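Toilet Tank Planning

April 30, 2023

6 min read

I have a graduate degree and I have spent most of this spring thinking about the lid of a toilet tank. My mother asked what I was working on and I said "motion planning in clutter," which covers it.

Some background for anyone who wandered in from the sourdough posts. I maintain the task planner in a small stack called Jondimon. It takes a goal, such as clearing a set of objects off a surface, and breaks it into grasps and moves that a lower-level controller can run. Marlina Wattimena owns that controller and is much more patient than I am. We test everything in simulated rooms before it goes near hardware, and the rooms are put together by a script that Ott Kütt wrote in February and has been defending ever since. The script picks a surface, picks a handful of household things, and sets them down wherever they fit without touching. It has no opinion on whether a person would do that.

Which is how I came to be responsible for the bathroom. The surface is narrow, there's a wall right behind it, and the arm has to reach over from the side. Kitchen counters had made us cocky. The planner was clearing 60 out of 63 counter layouts and I had started saying "basically solved" in meetings. Then we switched rooms and it fell over on a coat hook.

The trouble was the approach check. For each object we sample a pile of gripper poses, throw out the ones that collide with something, and rank what's left. The collision test at that stage used padded boxes, because boxes are fast and I am impatient. On a wide counter you lose a few good poses to the padding and never miss them. On a tank lid the padding from the wall and the padding from the neighbors meet in the middle, and the planner decides that no grasp exists anywhere. It then reports success on an empty plan, a bug I wrote myself and have the commit to prove it.

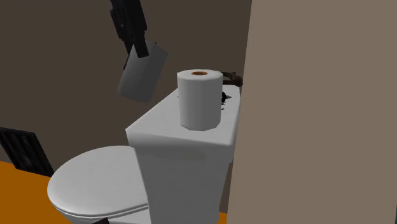
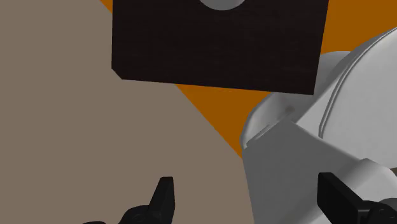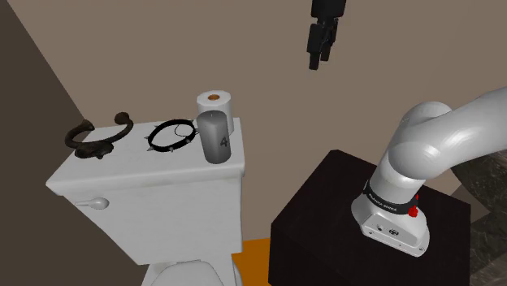 **Why not just use the full meshes for every collision check?**

Speed is the whole reason. A mesh check on one pose costs little, but we sample thousands per layout, and the planner has to answer before whoever is waiting on it goes to make coffee. What we do now is run the boxes first with no padding, keep anything that passes or only barely fails, and save the meshes for that short list. On the worst layout the short list came to 114 poses, down from 1,631, and I could live with that.

The ranking needed work too. It used to prefer straight-down grasps over everything, a habit left over from counters, and it would pick one even when the hand was going to end up jammed against something on the way out. Kartini Sopacua suggested scoring the exit along with the approach. I said that would double the cost. She said to try it. It did not double the cost – I had been computing the exit path already, in a different function, and throwing it away. I would like that sentence struck from the record, but it's my blog and I have a policy.

Then there are the round things with holes in them. Our grasp sampler treats a ring as a solid disk, so it tries to close on the full width and gives up when the width is more than the hand can open. A person would pinch the band. Ilham Chin has a branch where the sampler looks at the local thickness of the mesh, and it does find the band, along with a great many grasps on parts of objects I would not have called parts. It once proposed picking up a coat hook by the knob on one end and letting the rest dangle. The controller could probably do it. I've asked it not to.

Still open, for the two of you who read this far for the to-do list:

The empty plan now raises an error, but the error says "no objects" when it means "no grasps." I have confused myself with it twice.

Releasing is much less clever than grasping. We pick a drop spot at the start and never look at it again, so if the arm takes a strange route the wrist can arrive at a silly angle and the planner thinks this is fine.

The viewer, which we call Drisetti for reasons lost to time, draws the gripper one step behind the objects when you scrub backward. I spent an afternoon chasing a timing bug in the planner before Marlina mentioned it.

Ott wants to add a bathtub next. I've told him the rim counts as a surface over my dead body, and he has already opened the pull request.

Recent posts
- Padding is a lie I told myself
- Moving the config files again
- Sourdough, week nine: it's a brick
- What the Ismail branch was for
- Notes from setting up Zedivmont on an old laptop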